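Sorting drive returns to Westmont, and yes, I went

Tue 17 October

I'll admit I only walked into the Westmont community hall because it was raining and the door was open. An hour and a half later I was still there, holding a soda can and arguing with a complete stranger over whether you're supposed to crush it first. (You can, either way is fine here. I asked.)

The fall bottle and can drive is back, and it's running out of the side room at the hall for 8 days. You bring whatever has piled up under your sink, you tip it out on a table, and you sort it into baskets before it goes off to the Murkik depot on the other side of town. Glass goes with glass, plastic goes with plastic, and cans get their own spot. It sounds like a chore and it sort of is, but I had a pretty good time!

Last time they did this was February, when it was so cold that the sorting had to be cut short, and the total came to 110 bags. This time the count had already reached 197 by the time I left, with most of the week still to go. The big apartment building on Belov Street sent over a whole cartload on opening morning, which helped, and the Xiong bakery has been saving its juice bottles since the summer.

A few things I learned, in case you're planning to stop by. Rinse your stuff at home, please - there is one small sink and the line for it gets long. Leave the caps on plastic bottles. Labels can stay on too, so don't do what I did years ago and spend an evening picking at them with a fingernail. Jars are welcome but window glass and drinking glasses are not, and the same goes for anything broken. Batteries and light bulbs have to go to the depot directly, and there's a sheet by the door with the hours.

The part I liked best was the tables. I had pictured big smelly bins out back and it's much nicer than that, with soft fabric baskets you can lift with one hand and carry over to the bags when they fill up. My own kitchen setup is a paper sack that rips every second week, so I came home with ideas.

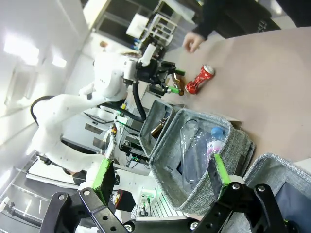 Sorting in Westmont: a crushed red can on the table, with bottles already in the gray baskets.

If you've got more than you can carry, there's a pickup on the last 3 days of the drive. You leave your name and street on the clipboard at the hall and put the bags out by the curb before breakfast. Plain clear bags are best, and tie them loosely so they can be opened and checked. The pickup only covers streets on this side of the creek, so the folks up on the hill will have to drive down as usual.

The money from the deposits goes toward new lights for the path behind the hall, and anyone who has walked back there after dinner knows how badly it needs them. I nearly went into the hedge on my way home.

Doors open at ten and close at six. Parking is in the back lot, and the front spaces are for the clinic next door.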